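Oltmont lab gets grippers to pick up thin boxes with far fewer demos

Mon 14 September

Good news for anyone who's tried to get a two-finger gripper to take hold of something slim lying on its side. The Oltmont group at Isstead has put out results on a training method it calls Hesurden, and the short version is: less practice, better grasps.

Old recipe needed 600 hand-guided demos per task. Hesurden got by on 48. The trick — only the last bit before the fingers close gets relabelled, using the wrist camera view, and the rest of the reach is left alone. Angle of approach is what usualy goes wrong, the team says, so that's where the effort went.
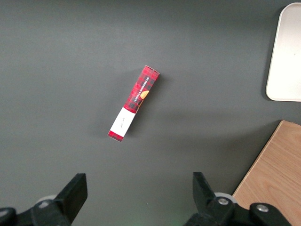
Wrist camera view with the jaws open and a box of vanilla shortbread on the table.

Tests ran over four days in June. Packets, cartons, a few things from the kitchen cupboard. Success on objects the arm had never met was up on the older method, though soft bags still a problem and the group doesn't hide it. Shiny wrappers not great either.

Code is promised, no date yet. Next stop is the Selvanayagam packing site, were the same set-up gets a go at mixed grocery orders — slower than a person for now.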